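Two-arm bench build, getting the arms to share a table
Workshop builds > Arms and grippers

raelene_p
Posted in November, 3 replies hidden by your filter

Carrying on from my old thread, which got too long and was mostly about glue. The second arm is now bolted up at our shared workshop in Purkesberg, so I have two of them on one table, and a whole new set of ways to be disappointed.

The job is modest. Small toys on the table, cup on the table, toys go in the cup. My nephew had it mastered before he could talk. I have spent 3000 on it, not counting the table.

Each arm behaves perfectly well alone. The trouble is the middle, where both of them can reach and both believe they have right of way. I've been running them at walking-snail speed with my hand on the stop button while I work out who goes first.
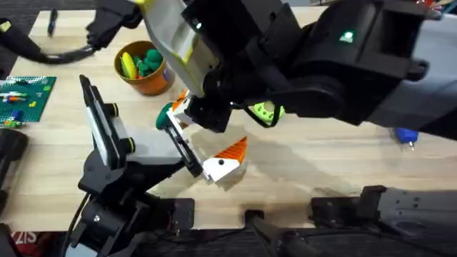

Anyway, what I'm after is a sensible way of handing over. At the moment I have a line down the centre in software and neither arm may cross it while the other is within 100 mm. It's safe. It's also like watching two people hold a door for each other until the building shuts.

Controller is a Wollix, gripper fingers are printed, code is my own fault.

tapsell_fan
Drop the line. Make the middle a single booking. One arm asks for it, gets it, does its business, gives it back. I ran mine that way for 2 years on Tapsell motors and only lost one finger (printed).

Ustden_Ken
Disagree with the above. Booking works until an arm drops something halfway and sits there holding the booking and nothing else. Then you've got one arm sulking and one arm queuing. Put a time limit on it at least.

raelene_p
The sulking has already happened without any booking, so I'd call that neutral.

barrett_d
Before anyone rewrites anything, how are your clamps? I had what I was sure was a timing problem and it was the base creeping every time the arm stopped hard. I wrote around 4 versions of the scheduler before I thought to put a spanner on it.

raelene_p
Barrett, I'd like to say I checked that first. I have now checked it. The left one moved when I leaned on it. Not much, but more than a base ought to.

tapsell_fan
Still do the booking.

Ustden_Ken
With a time limit.

barrett_d
Pencil round the base so you can see if it walks again. And take the speed up a bit at a time, please, we all remember the glue.

raelene_p
Pencilled, tightened, and I'm trying the booking tonight - with a time limit, Ken, put your hand down. Will post the log if there's anything in it besides swearing.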